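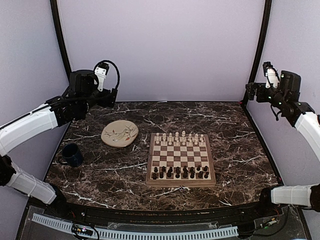
Home | About | Recipes | House Stuff | Archive | Contact

So I've finally made up my mind about tabletops, and it only took me most of January and more sample chips than I care to admit to.

If you've been reading for a while you know I've wanted a dark marble top for years. Dark brown, thin white and cream veins running through it, the kind that makes a plain bowl of lemons look like you planned it. My sister says it's like eating breakfast in a bank lobby. My sister has beige counters, so I'm not taking notes from her!

Color first. I went back and forth between a near-black called Urkley and a warmer brown called Joro, and I had chips of both propped against the toaster for weeks. Urkley looked fantastic at seven in the morning and like a hole in the kitchen by dinnertime. Joro stayed brown all day long, and the veins picked up the cream in my old curtains (which I was going to replace and now I'm not).

Then there's the wall. I'm going pale lavender. I know, I know. But brown and lavender are lovely together -- think of a chocolate box with the tissue still in it -- and with the veining going on down below I wanted walls that were totally plain. No tile, no border, no shelf with little jars on it. I bought two cans of a lavender from Jultell and did one wall to see, and in the corners where the light doesn't reach it goes a soft gray. I love that part. I'd been afraid of nursery, and I got something a lot calmer.

Now the money, because somebody always emails. Deirdre Kinsella at the stone yard quoted me 2000 for the slab I first fell for, and I went home and had a sandwich and felt sorry for myself. She called back later with a remnant piece for 600, a bit shorter than I wanted, with one vein that wanders off sideways. Sold! The sealing and edge work was another 233, and I'm keeping my old Akpan table base, so nothing to pay there except a new set of felt feet.

A few of you asked about crumbs. Dark stone shows every one of them, and flour too. I wipe with a barely damp cloth, then a dry one, and I keep lemon juice and vinegar well away from it. Coasters for everybody, even my dad.

Next up is the chairs. I've got my eye on four that don't match, and I'm picking them up as soon as I can borrow the truck.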